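4.2 Quiet floors and what guests report

Trusstead and Arango both sell a "quiet floor" at their Denavcombe resorts, at a higher nightly rate than the same room elsewhere in the building. Both chains say that guests on these floors sleep better. We had doubts about the claim before we began, and we still have most of them. The comparison uses 388 guest surveys from five hotels, all completed by 9/30/20. Figure 1 precedes the results. 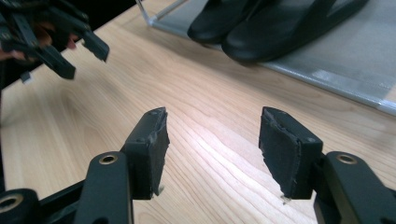
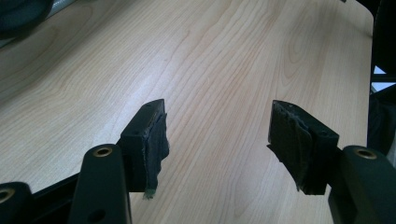 Figure 1. Light wooden tabletop and two black gripper fingers with worn, ragged padding on their inner faces (two views).

4.2.1 Survey results

Guests on quiet floors did rate their sleep higher than guests on regular floors. Taken alone, this says very little. A guest who has paid extra for quiet has a reason to notice quiet, and perhaps a reason not to admit that the money was wasted. The survey also named the floor type on its first page, before the sleep question was asked. We would have put it last. The chains wrote the form, and we were not able to change it.

The gap between the two groups shrinks when we leave out guests traveling with small children, who seldom book quiet floors. It shrinks again when we leave out rooms facing the pool. What remains is small enough that we would not want to plan a price around it.

4.2.2 Complaints

Front desk records are less flattering to the program. Of the noise complaints logged during the study, 34 came from quiet floors. Hallway doors and ice machines come up again and again, and neither hotel group had moved the machines. It is possible that guests who expect silence complain sooner, and we can't rule that out with these records. Even so, a floor that sells silence and keeps an ice machine by the elevator invites the question of what is being sold.

We also looked at public reviews on Varkex, where 4000 posts mention one of the hotels. Few say anything about the quiet floor at all. Those that do tend to repeat the wording of the hotel's own booking page, which makes us slow to treat them as independent evidence.

4.2.3 Limits

No sound levels were measured inside the rooms. Both chains told us that such readings exist, but we have not seen them. Until someone outside the chains can compare a quiet room with a regular one on the same night, the sleep claim rests on surveys that were poorly built to test it. Section 4.3 turns to late checkout, where the billing records are more complete.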